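Votden's new rear axle and what it costs

By Selvaraj Paul
March 8, 2020

Votden has confirmed that the next Athumani wagon will drop the multi-link rear suspension and go to a torsion beam on every trim below the top one. The press release spends one line on it. The rest is paint colors and a larger screen.

The current car carries its rear wheels on four links per side plus a subframe. It rides well and it keeps the tires square to the road in a fast bend, but it is heavy and slow to assemble. By Votden's own figures the beam saves 28 kilograms. It also frees up space under the load floor, where the new car gets a deeper spare wheel well and a fuel tank with a flatter top. Cargo volume with the seats up goes to 617 liters.

None of this makes the beam a bad part. A well-tuned beam with decent bushings is fine on smooth pavement, and plenty of small cars have proved it. The trouble comes on broken surfaces, where a bump under one wheel is felt at the other. The Athumani has sold for years to people who drive bad roads with a load in the back, and I would have expected the change to start with the smaller hatchback.

The money explains most of it. The Plirirard plant builds both cars, and the hatchback already uses a beam. Putting the wagon on the same rear end lets the plant run one welding line instead of two. Votden is also short of cash after the failed van project with Fiddale, which ended with a body nobody wanted to buy and a diesel that could not pass the new limits.
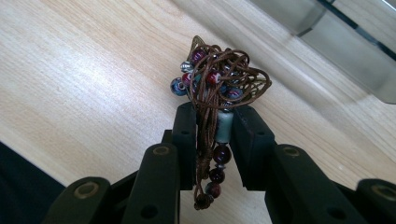

Spring rates have not been published. The outgoing wagon used a fairly soft rear spring with a long bump stop, so it settled early under load and then firmed up. A beam car needs more roll stiffness from the beam itself, and some 5 percent more spring would not surprise me. If they keep the old dampers it will feel underdamped when empty. I hope they don't.

The top trim keeps the links, paired with all-wheel drive. Expect it to be priced well out of reach of the usual wagon buyer. Anyone who wants the old layout at a normal price should look at leftover stock before the changeover, and check the rear lower arm bushings on any used one, which go soft early.

Comments

Naomi Kaijage: Mine is on its second set of rear bushings. A beam would at least be cheaper to keep alive.

wagonback: Does the tow rating change?

Selvaraj Paul: No figure yet for towing. I'd wait for the full spec sheet.

oldgearbox: The hatchback rear end is noisy on gravel. Not looking forward to it in a wagon.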